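# Bouteilles vides, nappe rayée et thé au jasmin

9 novembre 2019

J'ai passé la matinée à vider le placard du bas, celui où s'entassent les bouteilles. Le tri se fait chez nous deux fois par an, et il aurait dû attendre décembre, mais la porte ne fermait plus.

Je pose toujours tout sur la table avant de décider. La nappe à rayures est de toute façon bonne à laver, alors je ne prends pas de précautions. D'un côté ce qui se boit encore, de l'autre ce qui part au bac. Il y avait de l'eau gazeuse, deux sirops entamés que plus personne n'aime, un jus de grenade périmé, et les thés en bouteille que Yara Fakhoury nous rapporte de l'épicerie asiatique de la rue derrière chez elle.

Ces thés-là, je les ai longtemps pris pour du thé vert tout simple. C'est ce que disent les deux grands caractères noirs, 绿茶, et je ne lisais pas plus loin. Ruba Hamdan, qui a pris trois ans de cours de chinois, m'a montré la petite ligne du bas : 茉莉味茶饮料, boisson au thé goût jasmin. Cela explique le parfum, que Majdi trouvait trop fort et que moi j'aime bien.

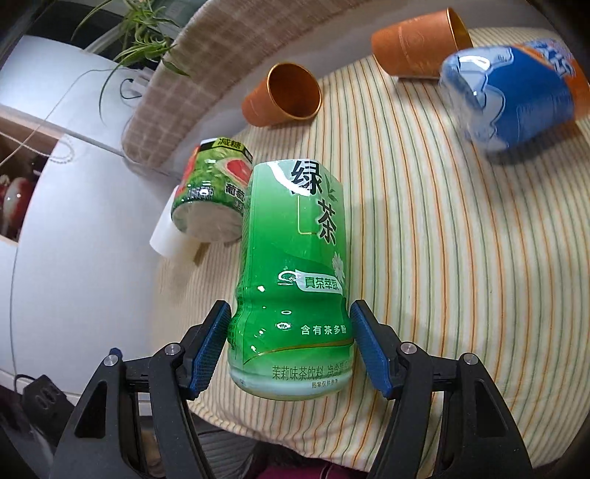 Faut-il laisser l'étiquette sur une bouteille en plastique avant de la mettre au tri ?

Chez nous on la laisse, et le bouchon aussi, vissé. Je vide la bouteille, je l'aplatis dans la longueur et je ne la rince pas. Les consignes changent d'une commune à l'autre, le mieux est de lire le dépliant de la sienne.

Pour les bouteilles que je garde, c'est une autre affaire. Celles qui ont la taille resserrée tiennent bien en main et je les remplis d'eau pour arroser les pots du balcon. J'en garde deux, pas plus. Avant, j'en gardait Marwan une dizaine « au cas où », et le cas ne s'est jamais présenté.

Pour ranger, j'ai repris la caisse Toklow qui servait aux chaussures. Elle fait 33 centimètres de large et passe tout juste entre le tuyau et la paroi — j'ai mesuré deux fois. Les bouteilles pleines y vont couchées, étiquette vers le haut, pour voir ce qu'on a sans tout sortir. Les sirops restent debout, sur l'étagère, parce qu'ils coulent toujours un peu par le bouchon.

Il me reste à nettoyer le fond du placard, qui colle. Eau chaude, savon noir, et une vieille éponge que je jetterai après. La nappe passera en machine ce soir avec les torchons.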